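Visit to the Morau quarry and stone works, February

Twelve of us went up to Morau on the early bus from Sirkow. The quarry is a short walk from the stop, uphill, and the road was icy, so bring proper boots if you go in winter. We signed in at the gate house and got helmets and vests.

Kimie Koyama took us round. The upper bench was closed for the season, but we could look down on it from the fence while she explained how the blocks are cut with diamond wire. Block 622 was waiting in the yard with its number painted on the end. It had been sold to Seppälä, who make stair treads and window sills.

The saw hall is loud and you won't hear much of the talk there. Ear plugs are in a box by the door. A block goes through the gang saw overnight and comes out as slabs, which are stood on racks and checked for cracks under a lamp. Miyuki Tsuji from our group asked about waste. Broken pieces go to the crusher and are sold as path gravel.

After that we had an hour on finished work – edges, sealing, how to get coffee stains out – with more slides than I expected. 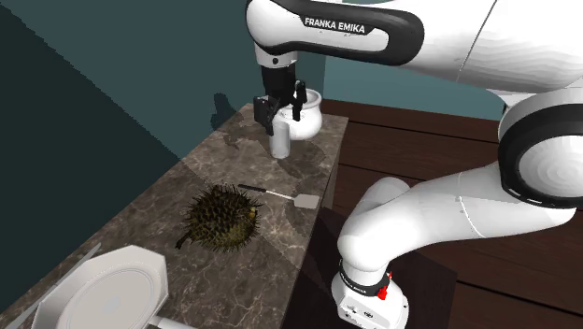 *Long marble countertop with a small white cup, computer rendering.*

Sealing was the useful part for me. Kimie's advice was to wipe up lemon juice and vinegar right away, sealed or not, and to keep scouring powder off polished stone. She passed round polished and honed samples. The honed ones hide scratches better.

Lunch was soup and bread in the canteen, paid in cash. The shop sells offcuts by weight, and I bought one to use as a cheese board.

The return bus leaves at 16:12 from the lower stop, across the road from where you get off.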